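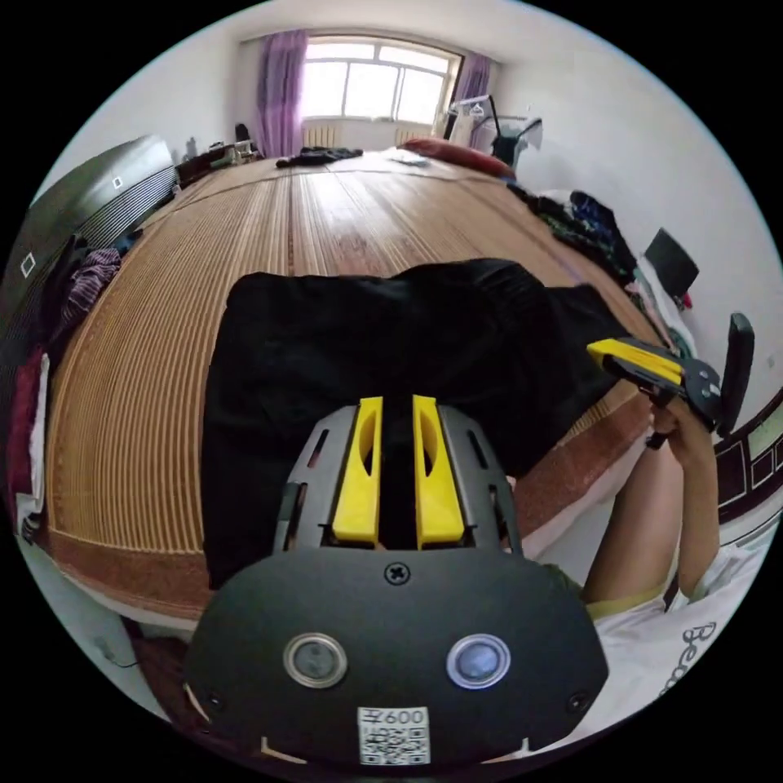 September, 4:30 pm

Stall shelving for the Masilela market. Palesa cut the second pair of end panels this morning and I drilled them after lunch. Holes line up with the first pair except the bottom row, which is off by 2 mm. Slotted it with a file and left it.

Tulon brackets came, 200 in the box, invoice 2068. Put them under the bench by the Gunex screws. 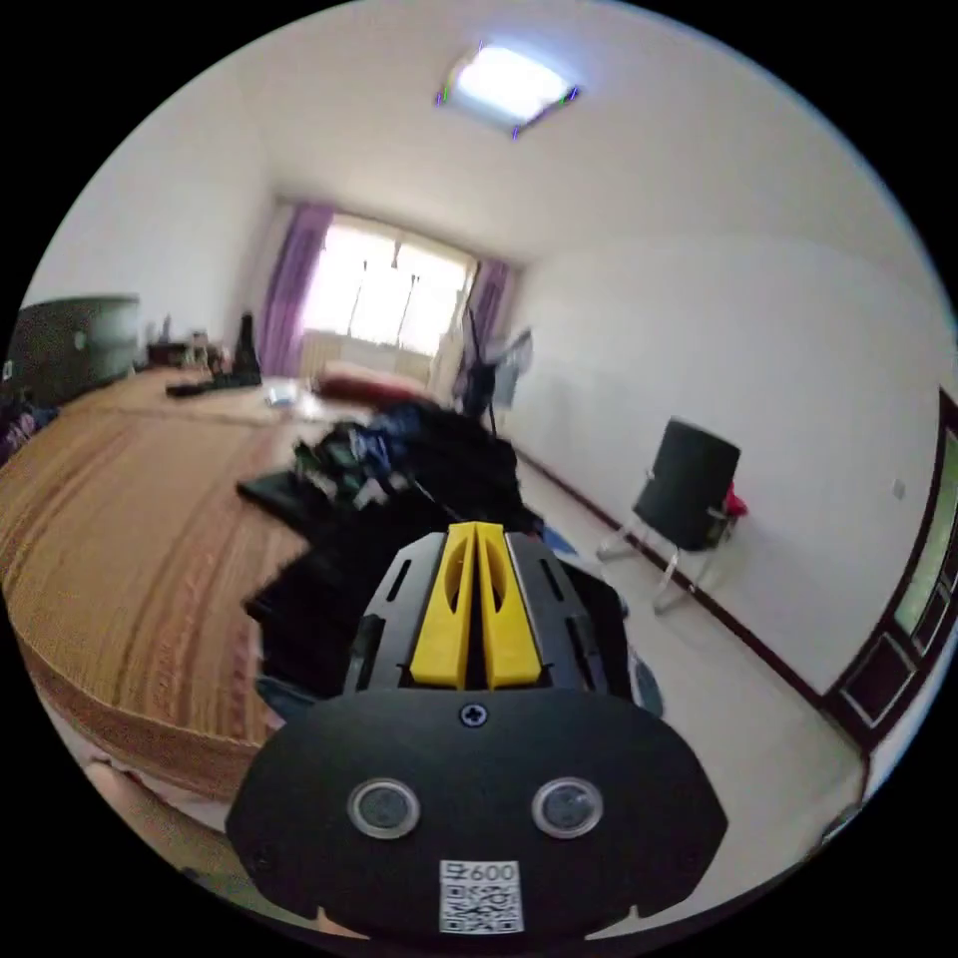
Lwazi wants the candle table nearer the entrance — fine by me, but the long shelf then has to go on the left side. Asked him to check with Tatton about the pitch width before I cut anything else.

Still to do: sand the edges, second coat on the price boards, find the short clamps.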